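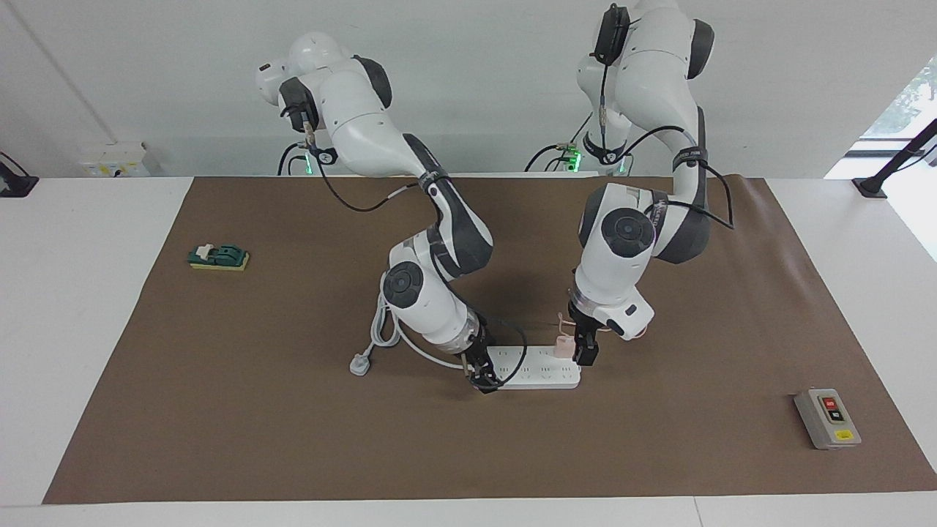

The power strip on its brown mat, pink plug in one of the sockets near the right end.

December
By Gertraud Mösli

The Lillitstead open day promised "the home of tomorrow, on a table," and I went in expecting to be sold something. I came out with a tote bag and a list of complaints, so I was half right.

Drovova has the upper floor of the old Trurnside dairy. You sign in, you get a sticker, and you are told the tour takes 13 minutes. Ours took most of an hour, because the group ahead of us would not leave the coffee.

The stop I had come for was the one on plugs and cords. It is a dull subject and I care about it. My mother lived for years with one outlet behind a wardrobe, and everything in her bedroom ran off a strip she couldn't see. If someone wants to make that easier, I'll stand and listen.

What they have is a white table, a big brown mat and a long white power strip lying flat in the middle. The black grippers are set up to work at the strip, one holding down the left end, the other by the pink plug. Holding down the end is sensible. Anyone who has pulled a stiff plug knows the whole strip comes up with it.

My trouble is with everything else. The strip is out in the open, on a clean mat, next to a bright window. I have never met one living like that. Mine is under a desk with dust on it and two fat adapters fighting for the same space. The plug is pink, so you could find it from across the room. At home they are all black or all white, and you trace the cord with your fingers and hope you haven't shut off the freezer.

I put this to our guide, Diễm Bùi, who was patient about it. She said the messy cases come later and that an easy plug is where you start. Fair enough, but the leaflet says "ready for real rooms," and I read that line back to her. She said she hadn't written the leaflet.

The hall downstairs was better. Adebisi had a stand of cord labels and plug pulls, the loop kind that gives you something to hook a finger through. I bought a pack for $7 and have used two so far, on the kettle and the lamp. They work fine.

Parking is on the street and the elevator was out. The doors close at 9 in the evening, though the coffee ran out long before I got to it.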